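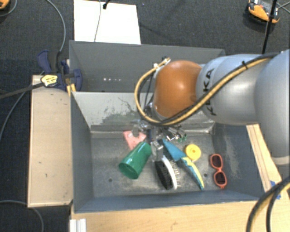
Pre-Purchase Inspection Checklist: Used Compact Van or Family Hatchback

Vehicle: Skudura 1.6 diesel, five-door, manual
Seller: Clegg (trade sale, no warranty)
Inspected at: Drustwood
Inspector: Dörte Hollmann
Date: 11 March 2026

Key: P = pass. A = advisory, can be driven but needs attention. F = fail, repair before use. N/T = not tested.

The comments apply to the vehicle as presented. No trim panels were removed and no components were taken apart.

1. Documents and identity

1.1 Vehicle identification number, windshield plate against title: P
1.2 Vehicle identification number, stamped floor mark against title: P
Carpet flap on the right side had to be lifted. Stamp is clean and evenly spaced, with original paint in the characters.
1.3 Service record: A
Book is stamped up to the fourth service. After that there are loose invoices only, two of them without a mileage reading. The gap covers one oil change interval.
1.4 Timing belt replacement: A
Invoice lists the belt and tensioner but no water pump. Ask Clegg for the parts sheet. If the pump is original, price the job again before agreeing on a figure.
1.5 Keys: F
One key supplied. Two are listed in the handover sheet.

2. Body and glass

2.1 Panel gaps: P
2.2 Paint thickness, all outer panels: A
Left rear door reads 200 microns at the center. The remaining panels are consistent with each other and lower. Respray of one door, no filler found. Color match is acceptable in daylight, slightly darker under shop lights.
2.3 Sills and jacking points: A
Front left jacking seam is folded. Surface rust on the fold, metal sound behind it. Clean, treat and seal.
2.4 Tailgate struts: F
Tailgate drops from half open. Replace as a pair.
2.5 Windshield: P
Stone mark low on the passenger side, outside the wiper sweep.
2.6 Door seals: P
2.7 Door locks, central and manual: A
Right rear does not respond to the remote on the first press. Works from the inside button.

3. Under the hood

3.1 Engine oil, level and condition: P
3.2 Coolant, level and condition: A
Level at the lower mark. No oil film. Top up and recheck after one week of normal driving. A second drop calls for a pressure test.
3.3 Brake fluid, moisture content: F
Above the limit on the tester. Flush the full system, clutch circuit included, as both share a reservoir.
3.4 Auxiliary belt: A
Fine cracks across the ribs. No fraying.
3.5 Battery and terminals: P
3.6 Engine mounts: A
Lower mount has play. Felt as a thump when lifting off in second gear. See 7.4.
3.7 Injector seals: P
No black deposits around the injector bases. Common on this engine and worth a flashlight at every service.
3.8 Air filter: A
Due.

4. Wheels and tires

4.1 Tread depth: P
Fronts are newer than the rears. Rears remain above the legal limit but will need replacing within the year at normal use.
4.2 Tire age: A
Rear pair carries a date code older than the service book recommends.
4.3 Matching across axles: P
Lasier all-season on all four corners.
4.4 Sidewalls: P
4.5 Wheel nut torque: P
Checked after refitting.
4.6 Spare wheel or repair kit: F
Sealant bottle is past its date. Compressor runs.

5. Brakes, steering and suspension

5.1 Front pads and discs: P
5.2 Rear pads and discs: A
Inner face of the left disc is lipped and scored. Pad wear is uneven from side to side. Slide pins are probably dry. Strip, clean and grease before fitting new parts.
5.3 Parking brake: P
Holds on the ramp at 9 clicks. Book allows fewer. Adjust with 5.2.
5.4 Brake lines: A
Light corrosion on the rear section above the axle beam. Wire brush and coat.
5.5 Steering rack boots: P
5.6 Track rod ends: P
5.7 Front drop links: F
Both worn. Knock is audible at walking pace over the yard drain. Low-cost part, and a frequent replacement on this platform.
5.8 Springs: P
Check again in May if the car is bought. The bottom coil of the front right has lost its coating, and salt sits there over winter.
5.9 Shock absorbers: P

6. Interior and equipment

6.1 Seat belts, all five positions: P
Pulled to full length. Webbing clean, latches positive.
6.2 Child seat anchors: P
Covers missing on the left pair.
6.3 Rear seat folding and locking: A
Center section needs a firm push to latch. The red indicator stays visible until it does. Point this out to whoever will be loading the car.
6.4 Warning lights at start: P
All come on and go out in the correct order.
6.5 Air conditioning: N/T
Ambient temperature too low for a useful reading. Compressor clutch engages.
6.6 Heater and rear window defroster: P
6.7 Cargo area floor, dampness: A
Insulation under the floor panel is damp on the left. The likely entry points are the tail light gasket and the pressure vent behind the bumper. Dry out, then hose test.
6.8 Wear against mileage: P
Steering wheel, pedal rubbers and driver's seat bolster are consistent with the reading.

7. Road test

Distance covered: 19 miles, mixed town and highway.

7.1 Cold start: P
7.2 Clutch take-up: A
Bites high. No slip in fourth under load. Budget for a clutch in the medium term.
7.3 Gear selection: P
Slight reluctance into second when cold, clear once warm.
7.4 Drivetrain noise: A
Thump as noted in 3.6. No gear whine. No flywheel rattle at idle with the clutch down.
7.5 Straight-line braking: P
7.6 Steering return and alignment: A
Wheel sits slightly left of center on a level road. Have the alignment set after the drop links are done.
7.7 Wind noise: P
7.8 Exhaust smoke: P
7.9 Fault codes after test: A
One stored code for a glow plug circuit, not active. Cleared and did not return during the test.

8. Cost of items marked F

Drop links, brake fluid flush, tailgate struts, sealant bottle and second key come to 691 dollars, parts and labor, at the Drustwood rate. The second key is the largest single item because it has to be coded to the car. Items marked A are not included.

9. Comments

Condition is average for age. The body is straight, and the single resprayed door does not point to a structural repair. The faults found are wear items, apart from the damp cargo floor, where the source has not been confirmed.

Item 3.3 should be done before the car is used on hills or with a full load. Item 5.7 can share a visit with the alignment in 7.6. The lower engine mount can wait, but the clutch should be looked at when the mount is replaced, as the access overlaps.

Questions still open with the seller: parts sheet for the timing belt job, mileage on the two loose invoices, location of the second key.

Reinspection of F items is free of charge if the car is brought back with the repair invoices. Bring this sheet.

Signed: D. Hollmann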